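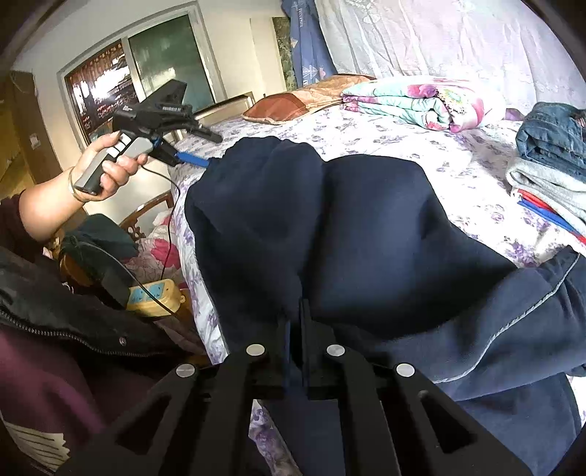 Figure 1. Two hand-held grippers at a navy garment during garment handling work.

Kultance Project: Software Work Package, Progress Report
Submitted to the Fleury Fund by Dilari
Jan 15, 2018

Summary of the period

Work since October has concentrated on the perception and planning modules for garment handling, together with the replay tool requested at the last review. Perception is on schedule. Planning is behind the agreed plan by one milestone, for the reasons set out under that heading. No change to the budget is requested.

Perception

The segmentation module now runs on the full set of 2366 annotated recordings. In the previous release, boundaries were lost wherever dark fabric folded over itself, and the grasp point estimator received a single region with no usable edges. The revised module keeps a separate estimate for each fold and passes a confidence value with it. Estimates below the threshold are withheld from the planner.

Patterned bedding continues to produce false edges. A filter that compares the repeat of a print with the outline of a candidate garment has been written and is under test on a subset of 500 recordings. Results will be included in the next report.

Planning and control

The two-arm planner has been rewritten so that both grippers share one timeline. The earlier version planned each arm separately and resolved conflicts afterward, and this caused long pauses before a lift. The milestone for corner selection has not been met. The planner still ranks candidate corners by height alone and does not take into account how much cloth hangs from each one.

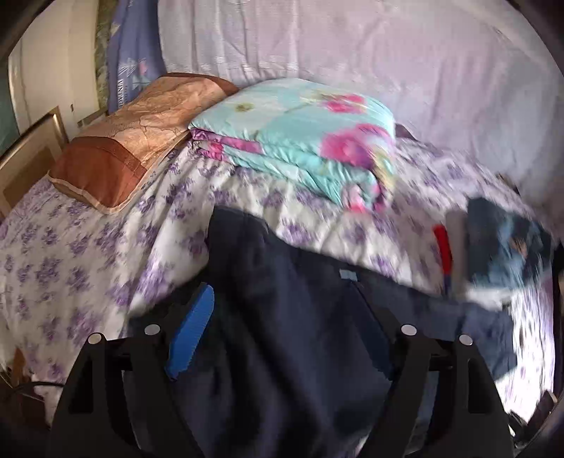
Corner selection depends on a small number of features that remain stable while cloth is moved. The team has agreed to treat tags, piping and squared points as anchors and to label them as separate classes. The navy garment on the flowered sheet has both a squared point at its upper left and a small light tag near its upper edge, and a ranking based on height uses only the first of these. Labeling of anchors has begun, and the planner interface has been extended to accept them.

Tooling

The replay tool was delivered to Coltow for evaluation. It steps through a recording with the segmentation output, gripper opening and planner state on one timeline. Coltow reported 45 defects, most of them in the export function. All but 2 have been closed. The remaining items concern time offsets between the left and right gripper logs and are assigned to the next release.

Risks

Motion blur reduces the number of usable anchor labels. If the shortfall continues, the labeling guide will be revised to permit labels carried over from neighboring sharp images.

Next period

Dilari will complete the corner ranking milestone, report on the print filter, and release the corrected replay tool to Coltow and to the Fund.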